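Home | Forums | Workshop | Good practice | Log in

jikoleo: What's your house rule on glass near an arm? We've got soy sauce bottles and a wire rack out, and I want something written down before September.

salcedo_m: Upright, label forward, slow speed near anything breakable. Ours fits on 2 pages!

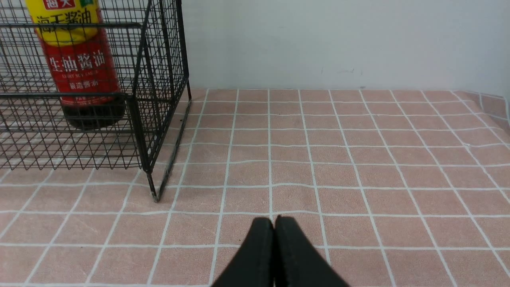 Soy sauce and black wire mesh again.
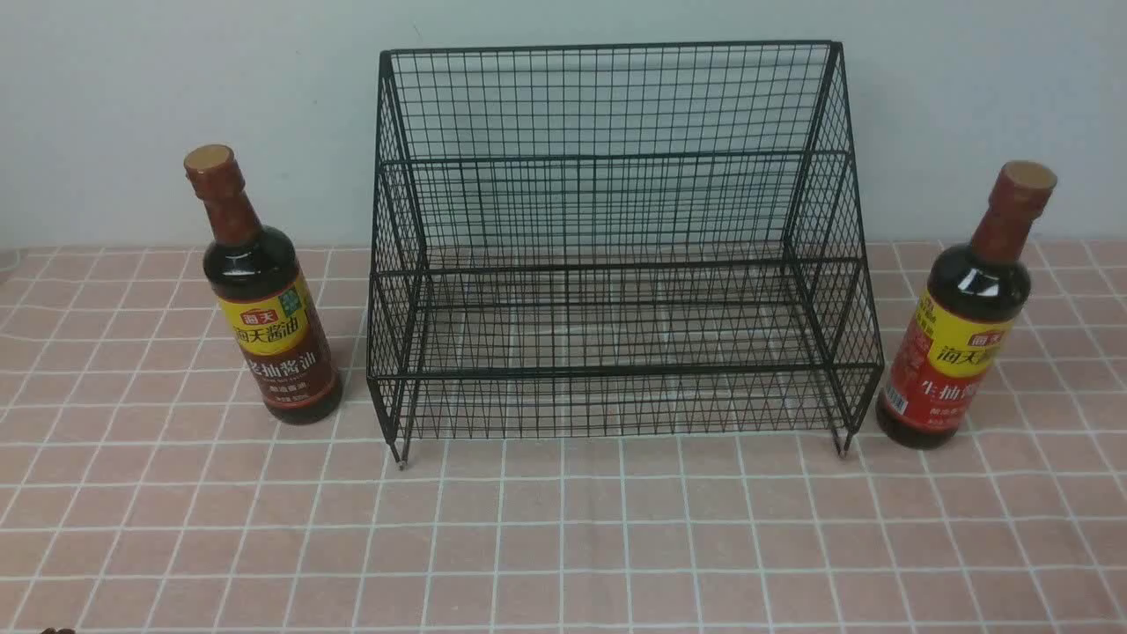 nerea_b: Do you re-do the risk assessment when you swap the objects?
salcedo_m: Only if the new one is heavier or breakable, otherwise I just add a line to the log.

grakard9: Not having that, sorry. Any swap gets a fresh look at ours, even if it only takes 4 minutes (Maite insists, and I've come round to it).

salcedo_m: Fair, but people start ticking boxes without reading them.

9 replies | 4 likes | Share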